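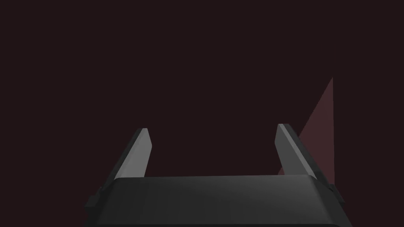
Ronia Episode Synopses, v2

Plain-text synopses of television drama episodes, with genre tags and spoiler marks. Compiled by Ravindran Iyer. Last updated 4/6/21.

Contents

2847 synopses in the training file and 656 in the test file. Each row has a series ID, season, episode number, synopsis and tag list. Text is UTF-8, tab separated, one episode per row. Synopses longer than 400 words were dropped in February.

Spoiler marks

A sentence is marked S if it gives away an event from the last ten minutes of the episode. Anthology series are marked the same way as serials. Two-part finales count as a single episode, which breaks numbering in a few older shows.

Known problems

Tags for "thriller" and "mystery" overlap heavily. Pilots that were reshot may appear twice with different cast names. Season zero holds specials.

License

Free for research use. Do not repost full synopses.

Related
Jindunell Film Reviews
Tessier Subtitle Pairs
Drasix Cast Lists

This site uses cookies to remember your settings. Accept

Contact | Copyright Ronia | Back to top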